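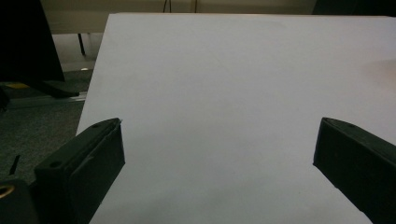

ZEDSTEAD, Wed 20 October

IRORA PUBLISHES ITS FIRST PLAIN-ENGLISH REPORT ON WHETHER MACHINES CAN DO THE CHORES YET

The short answer is "some of them, slowly, and please stay in the room", but we hope you will read the long one, as a good deal of work and a great many tea towels went into it.

Irora, the Zedstead company that tests household and shop-floor machines for the people who might one day have to live and work beside them, has today published Can It Do The Table Yet?, a report on 1077 attempts at everyday jobs. It is free to read, it has hardly any graphs in it, and we have tried very hard to keep it to words that anyone who has ever wiped down a kitchen would use themselves.

We chose six chores. Four belong to the home: clearing a table, wiping it, folding a tea towel and putting cutlery back in its drawer. The other two came from our friends at Oosthuizen, the hardware wholesaler, who wanted to know about filling a shelf from a carton and sorting returned goods into the right trays (a job their staff describe, with feeling, as never finished). Each chore was tried with a two-fingered gripper, first worked by a person's hand so that the movements could be recorded, and then on an arm running Vevo, our own control software, with everyone's hands well out of the way.

Clearing the table went best. Vevo managed 200 clearings without any help from us, and by the end it would pick up a mug by the side instead of poking hopefully at the handle, which cheered us all enormously. Wiping was a mixed bag. A pale, smooth tabletop sounds like the easiest thing in the world, but a faint mark and a soft shadow can look very much alike to a machine, and ours spent a good part of one afternoon scrubbing at shade. Shelf filling was dependable so long as the boxes were stiff and much the same size. Bags of screws were another matter!

Tea towels remain a sorrow. The folding we saw was sometimes neat and sometimes more of a bundle, and even the neat ones took far longer than it would take you or me while thinking about something else. Cutlery came somewhere in the middle, with forks the main trouble, for they do love to lock together.

"People ask us when they can have one at home, and we would sooner give them a fair answer than a thrilling one," says Irora in the opening pages. "If your table is clear and flat and your mugs are sturdy, a machine can be a real help today. If your life is full of soft, tangled, slippery things, as most of our lives are, then there is some way to go, and we'd rather you heard it from us before you spent your money."

The report also sets out what went wrong and how often, chore by chore, along with our advice for shops thinking of a trial. The main piece of it is to begin with one job, on one bench, at a quiet time of day, and to ask the people who already do that job what makes it awkward. Oosthuizen's returns desk told us more in a single tea break than we had worked out in a month of planning, and we are very grateful to them.

Work on the second round starts in January. It will bring in wet dishes, fitted sheets and, at Oosthuizen's special request, the bags of screws again. We would be delighted to hear from laundries, cafés and small shops in and near Zedstead who have a dull, fiddly task they would like us to try.

Printed copies of Can It Do The Table Yet? can be had from Irora on request, and a large-print version is ready for anyone who would find it easier on the eyes.

ENDS

Contact: Irora Press Desk, Zedstead | © Irora, all rights reserved | Back to top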